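Irdale Toxicology Service
Progress report to the Brurik Fund
Oral fluid testing for prescribed sedatives and opioids: second reporting period
Submitted August 26, 2023

1. Purpose of the grant

The Fund's support allows the Service to compare oral fluid with urine as a sample for routine monitoring of patients who are prescribed methadone, buprenorphine or pregabalin. The comparison covers detection rates, the stability of samples in transit and the cost to the laboratory of each result issued.

2. Recruitment and samples

By the close of the period 123 patients had given consent, against a target of 100. Paired samples were received from all but 23 of them, giving 100 complete pairs for analysis. Most of the missing samples were urine – patients attending the evening clinic were often unable to provide one in the time available. The clinic has agreed to offer a second appointment within the same week.

Consent forms were revised at the request of the Taşdemir clinic, which asked for a shorter version in plain language. The revised form was approved without further changes and is now used at both collection sites.
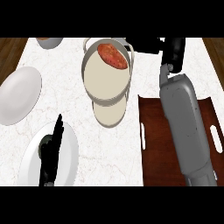 3. Laboratory work

The method for methadone and its main metabolite has been validated in full. Recovery from the collection pad was consistent across the working range, and no interference was found from the common medicines tested. The buprenorphine method is less advanced. Concentrations in oral fluid are low, and the first extraction procedure did not give acceptable precision at the lower limit. A revised procedure is being tested.

Pregabalin has been added to the same run as methadone, so that one extraction serves for both. Of the 100 pairs, 56 have now been analysed for these two drugs. The remainder are held frozen and will be completed once the replacement pump has been fitted and checked.

4. Data handling

Results are recorded in Sistisent, the Service's laboratory information system. A fault in the export routine caused collection times to be dropped from some early records. These have been restored from the paper request forms, and the supplier has corrected the routine.

5. Expenditure

Spending on staff is in line with the plan. Spending on reference standards is above it, owing to a price rise for the labelled compounds – the difference has been met from the travel heading, as the Fund's terms permit. No additional money is requested.

6. Next period

The Service expects to complete validation of the buprenorphine method and to finish the outstanding analyses by the end of October. A draft of the stability findings will be sent to the Fund's scientific adviser before it is circulated to the clinics. The equipment inventory and the signed statement of accounts are attached as Annexes A and B.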